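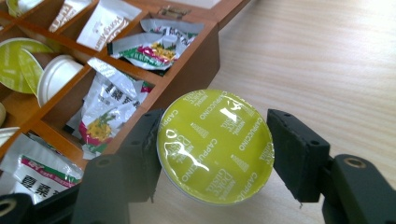 A coffee capsule held between two gripper fingers, beside a compartment box of capsules and packets.

Home News Features Reviews Archive Subscribe

The Trouble With Tidying Up

Software that sorts a drawer of coffee supplies sounds like a modest goal. Why does it keep needing another year?

Laiba Kakakhel keeps a folder on her desktop called "almost." It holds 788 recordings of attempts to move one small object from one place to another, and every one of them was scored as a success by the software that ran it. Kakakhel disagrees with the software in 31 cases. She has watched all of them more than once, and she would like the rest of her field to do the same.

"The program says the object is in the box because its own position estimate says so," she told me in February, over lunch near the Kurndale offices. "You look at the recording and the thing is balanced on a divider. Whose opinion do I ship?"

Kurndale writes control software for small sorting jobs: hotel trays, break room drawers, the little boxes of drinks and sweeteners that somebody has to refill. Its system, called Rulico, is a stack of separate programs. One finds the objects. One picks a place to grab. One plans the motion, and a last one decides whether the whole business worked. The sales material talks a great deal about the first three.

I have been writing about automation long enough to be tired of coffee. Coffee capsules turn up in demonstrations because people know what they are and because they're cheap. They are also a harder object than they look, which the demonstrations seldom mention. A shiny foil lid throws back the room lights in white patches, and a vision model that learned from clean product photos may read a patch as an edge. Seen face on, the capsule is a circle. Tip it a little and it's an ellipse with a rim, and a planner that has guessed the tilt wrong will bring the fingers in at the wrong angle.

Then there are the neighbors. Put a stiff plastic cup in a wooden box with crumpled paper packets and you have asked for two kinds of reasoning at once. The cup has a shape you can store in a file. A packet has whatever shape it was left in. It bulges over the top of its compartment, and the program has to decide if the bulge is an obstacle or something the finger can just push aside. Rulico treats it as an obstacle. That is the safe choice, and it means that in a full box the planner often reports no path at all and stops.

Gil-soo Koo, who wrote most of that planner, doesn't see this as a flaw. "Stopping is an answer," he said. "People want it to shove. Fine, I can make it shove. Then they'll call me when it tears something."

He has a point, though I notice his customers are paying for a sorted box. A program that quits politely still leaves a person to finish the job, and that person's time doesn't appear on the chart Kurndale showed me. The chart counts attempts the planner accepted. Ask for the attempts it turned down and you get a promise of a follow-up email. Mine hasn't come.

The rival approach, favored at Barkodwood, throws out the stack. One learned model takes in pictures and puts out finger motions, with nothing in between that anyone can inspect. Soon-im Ok, who runs training there, says 1000 demonstrations of a new task is her usual starting point. I asked what happens at the end of that. "Usually we collect more," she said.

I liked her for saying it. But the company's pitch is that such a model picks up a new object in an afternoon, and I couldn't find anyone who had seen this happen with an object that wasn't a close cousin of an old one. Swap a green lid for a brown one and the model copes. Swap the cup for a limp sachet and you are back to collecting.

Lama Kassab has bought from both firms. She manages supplies for a group of 14 small hotels and has a buyer's view of the argument, meaning she doesn't care who wins it. What she wanted was a log. When a compartment came up wrong, she wanted to know if the program had misread the object, dropped it, or put it neatly in the wrong place. Barkodwood could give her video. Rulico gave her an error code, and the code for all three was the same.

Kurndale says a new version will split that code apart. It will also include a checker that looks at the box again after each placement, something Kakakhel has been asking for since she started her folder. Seung-woo Woo, the product lead, called the checker "basically done." I asked him how often it agrees with Kakakhel. He said they hadn't run it on her recordings yet.

Contact the editors | Copyright Sung Magazine, all rights reserved | Back to top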